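Peel-and-stick wallpaper: your questions

Does it really come off clean?
Sometimes. Vondby says always – I have my doubts.
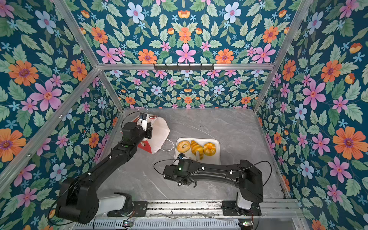
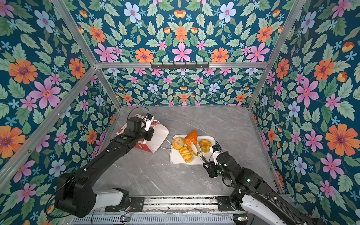
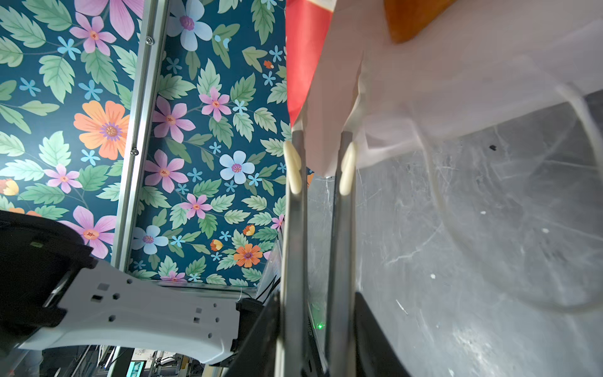 Photos: Paloma Kasprzak

Do dark florals hide the seams?
Better than plain colors do. They won't hide a crooked cut.

Is one roll enough?
The label says 70 square feet. Matching the pattern eats into that, so buy a spare.

Can I put it over fresh paint?
Wait a month, whatever the store tells you.

Updated June 2024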